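Troncombe Two-Arm Garment Handling Kit
README and data card for evaluators

Status of this document

This README accompanies the Troncombe two-arm garment handling kit and the recordings supplied with it. It is intended for laboratories, training centres and small workshops that are considering the kit for purchase or loan. It sets out what is supplied, what the recordings contain, how they were reviewed, and where the kit has been found to fall short. The installation manual is a separate document and takes precedence over this one in all matters of electrical and mechanical safety.

Readers who have used the earlier single-arm kit should note that the file layout has changed. Scripts written for the earlier layout will not read these recordings without alteration.

1. What is supplied

The kit is delivered in two cases. The first contains both arms and their bases. The second contains the grippers, the wrist cameras, the overhead camera and its mount, the control cables, and a printed wiring sheet. A table is not included. The operator's computer is not included either; the minimum requirements are given in section 6.

The recordings are supplied on a separate drive. They may also be requested without the hardware, under the terms in section 8.

2. The task

The recordings concern belts and trousers. An operator guides the two arms through the handling of a belt that lies on or is caught up with a pair of jeans. One arm takes hold of the belt or strap, and the other is brought to a position from which it can receive it or hold the cloth. The task was chosen by Drasinetti, which carried out the evaluation, after discussion with firms that sort second-hand clothing. Belts left in trousers were mentioned repeatedly as a cause of stoppages at the sorting table.
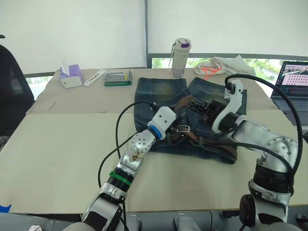
Can the kit be used on an ordinary office table?
A standard table is suitable if it is rigid, level and deep enough for both bases to be clamped along the front edge. Folding tables should be avoided, as movement of the surface affects the calibration between the two arms.

The work is slow by the standards of a person at a sorting table. The kit is offered for the collection of demonstrations and for teaching, and no claim is made for its output on a production line.

3. Contents of the recordings

The drive holds 3,576 episodes. Each episode is one attempt at the task, from the moment the operator enables the arms to the moment they are released. Unsuccessful attempts have been kept and are marked as such in the index file.

Every episode folder contains the following:

overhead video, from the camera mounted above and behind the arms
left wrist video
right wrist video
joint positions and gripper openings for both arms, in a single table
operator commands, in a second table with the same time column
a short text note giving the type of garment, the type of belt and the outcome

The text note is written by the operator at the end of the attempt. Notes are brief and the wording varies. Sturninis has prepared a list of agreed terms, which was applied to the outcome field only. The garment and belt fields remain as the operators wrote them, and users who intend to search on these fields should expect several spellings for the same item.

4. Garments and belts

Denim makes up the greater part of the set. It was preferred for the first release as it is heavy enough to stay where it is placed and is common in sorted clothing. Lighter trousers are present in smaller numbers and are stored in a folder of their own.

Belts fall into three groups in the index: leather, woven, and other. The group "other" covers cord, rope and belts of mixed construction. Woven belts proved the most demanding to pass from one gripper to the other. Their ends swing when lifted, and the operator must often wait for the end to settle before closing the second gripper. Episodes in which this waiting exceeds the normal limit are retained and carry the mark "long".

Operators were advised to approach the free end with the receiving gripper fully open and to close it only when the end was between the fingers. This practice is recommended to all new users.

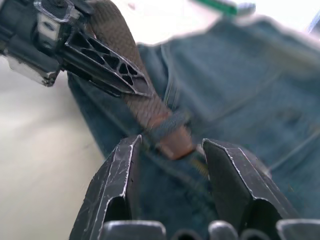 Wrist camera view: a woven strap held above the open fingers of the second gripper, with denim beneath.

Where an end was missed, the operator was permitted one further try within the same episode. A second miss ended the attempt.

5. Cameras and image quality

The wrist cameras are small and have a fixed focus. Objects very near the lens, and cloth lying well behind the fingers, will appear soft. This is a property of the cameras and has not been corrected in the files. Exposure is set automatically at the start of each episode and held until the end. In rooms with large windows the brighter parts of the picture may lose detail, and evaluators are advised to lower any blinds before starting.

Clocks for the three cameras are aligned when the arms are enabled. On long episodes a small drift has been observed between the overhead video and the wrist videos – users who need close timing should rely on the time column in the joint table and not on the count of video images.

Recordings were made during working hours in an ordinary workroom. Everyday articles on the table were not removed, and users should expect the background to differ between sessions. A model trained on these recordings alone should be tested in the user's own room before any conclusion is drawn.

6. Setting up

The following order of work is recommended.

a) Clamp both bases to the table and confirm that neither can be moved by hand.
b) Connect the control cables as shown on the wiring sheet. Leave enough slack at each wrist for a full turn.
c) Mount the overhead camera and check that both grippers remain in view at full reach.
d) Run the calibration program with the table clear.
e) Place the garment, then enable the arms.

The operator's computer requires a wired network port, two free USB ports for the wrist cameras and 200 GB of free disk space. Evaluators who plan to record more than a few sessions should allow for external storage. The control software shows the camera views in one window and will give a warning if any of them stops.

Cables should be inspected at the beginning of each day. During the evaluation, wear was found most often at the point where the cable leaves the wrist, and a spare pair is now packed in the second case.

7. Findings of the evaluation

Grip on belts and cord. The gripper holds narrow, firm items well when they are taken across the middle of the jaws. Items taken at the tip may turn in the grip. Rope with a pronounced twist sheds loose fibres, which gather at the foot of the jaws and should be brushed out at the end of each session.

Grip on cloth. Thick seams are held reliably. A single layer of light cloth is frequently missed, and the operator may not be aware of this from the wrist view alone.

Training of operators. New operators reached an acceptable standard after one day of practice. Most reported that the wrist views were of greater use than the overhead view once an item had been lifted.

Noise. The arms were judged suitable for use in a shared room. The cooling fan in the control box was the subject of more remarks than the arms themselves.

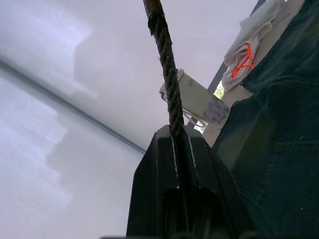
How often should the gripper jaws be replaced?
Replacement is due when the inner faces no longer meet along their full length, which can be checked by closing the jaws on a sheet of paper. Light scratches on the outer faces do not affect performance and are not covered by the warranty.

8. Terms of use

The recordings may be used for research, teaching and internal development. They may not be resold or offered as part of another data set without written agreement from Troncombe. Results obtained with the recordings may be published freely, and publications should state the release used. The present release is dated February and is named Bermúdez in the index file.

Hardware supplied on loan remains the property of Troncombe. It should be returned in the original cases with all cables, including those found to be faulty.

9. Known faults in this release

The left and right wrist videos are exchanged in a small number of early episodes. These are listed in the file named swapped.txt and will be corrected in the next release.

The outcome field is empty in episodes where the operator stopped the arms with the emergency button. Such episodes should be treated as incomplete.

Gripper opening is recorded as a share of full travel and not as a distance. A conversion table is provided for the standard jaws only.

10. Support

Questions on the hardware should be sent to Troncombe with the serial number found on the underside of each base. Questions on the index, the agreed terms or the text notes should be sent to Sturninis. The support desk is closed on Sunday. Reports of faults in the recordings should give the episode number and the name of the file concerned.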